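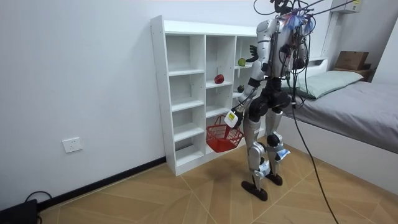

Last updated: Feb 21, 2021

The picking round at Prydderch used to start with Lowri Penry and a basket. She walked the shelves for 11 years, filling grocery orders for customers in Dratumville, and she still knows which apples bruise first.

Now she trains the machine. In a small white room, the two-legged robot practises on a set of open cubbies, with a red basket in one hand and the other free to reach for fruit. Penry writes up each session and decides what it should try next.

"My knees are better," she says. "My eyes are worse, from the screen."

The firm had 36 pickers in September. Tomos Rowlands, who runs the shifts, says 10 have moved to packing or customer calls, on the same pay. Cadi Eynon is one of them. She misses the walking and finds the phones dull.

Ffion Hughes, the pickers' rep, wants the pay promise in writing before any robot goes on to the shop floor. Talks resume next month.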